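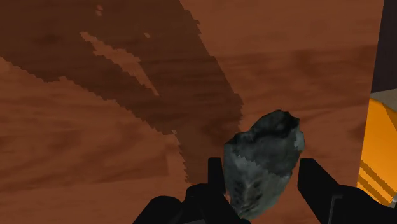

Flinholm, wrist view: gripper fingers on either side of a gray rock, simulated wooden surface.

Flinholm Simulated Grasping Pack

Flinholm is our pack of simulated pick-up examples for teams teaching an arm to handle awkward objects, and we love working on it! Rocks are the stars of this release. They lean, they taper, they have a fat end and a thin end, and a policy raised on neat little cubes has a lot to learn from them.

Every example is driven by a person through the Hetach hand controller (no scripted paths), so you get the small corrections and second thoughts that come with real steering. Benedicta Annan set up the rock tasks and still drives many of them herself.

What you get
Examples: 476 training, 30 held back for testing
Views: wrist and overhead
Recorded at each step: joint positions, finger opening, rock pose
Lighting: 5 setups, hard shadows included
Failed tries: kept and labeled

The failed tries are well worth a look. Train with them or filter them out with one setting in the Bosadum loader, which also lets you replay any example at half speed.

Coming in January: the Mensah add-on, with new rock shapes and a second table surface. Flinholm owners can load it straight into the same folder, and existing training scripts will run as they are.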